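Search this site Enter keywords Go

A Monday among the robots

Well, I finally made it to the open day at Arach, down on Skivisgate, and I'm so glad I did (even if the bus dropped me at the wrong end and I had to leg it). Halima Osagie met us at the door with tea and gave us the tour. She's been teaching their arm to stack blocks, and she told us it had 913 goes at it during October alone!

I'd expected big clanking machinery. Most of our morning went on a light blue block and a pink one, and I was glued to it.

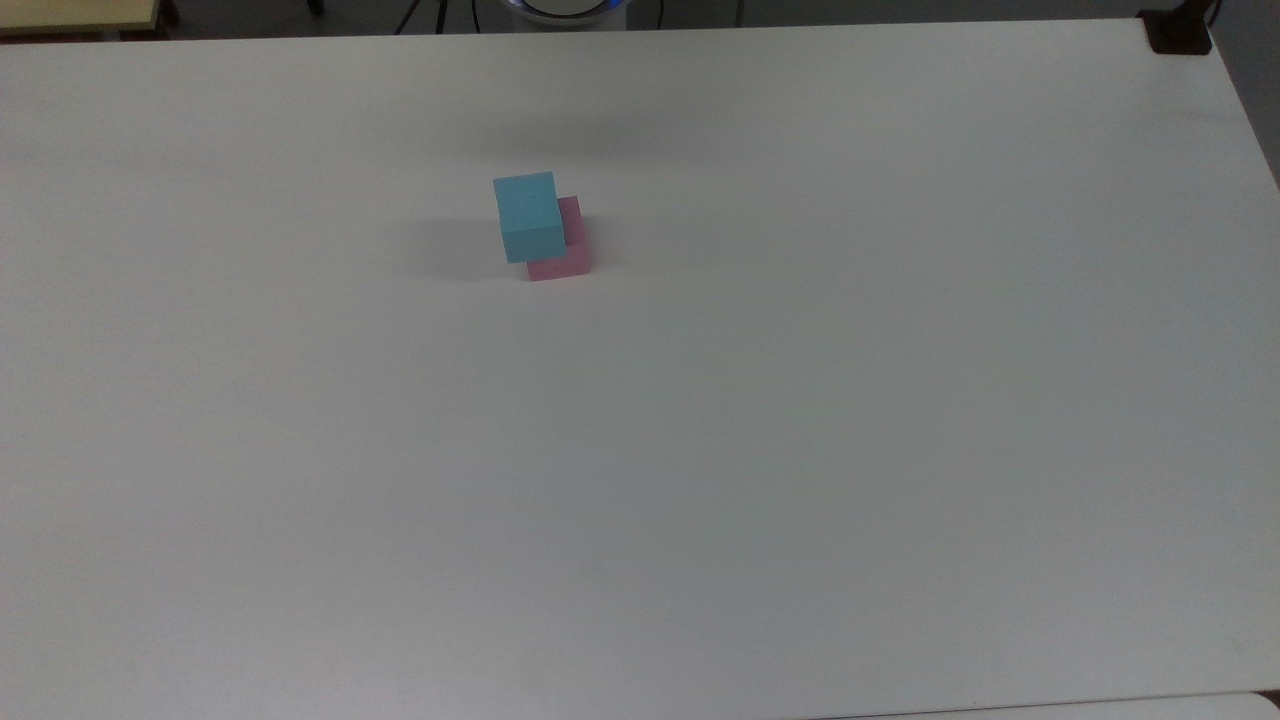 Can anyone book a visit? Groups of up to 136 are welcome on open days, and you put your name down at the front desk or by post.

After lunch we moved on to the Odukoya room for a talk on sorting parcels, which went over my head a bit, though the chap next to me took pages of notes. I asked Halima if she ever gets bored of blocks. She laughed and said she dreams about them.

The Brerkum lot are hoping to go next, so if you fancy sharing a minibus, give me a shout. Bring a jumper, the place is freezing.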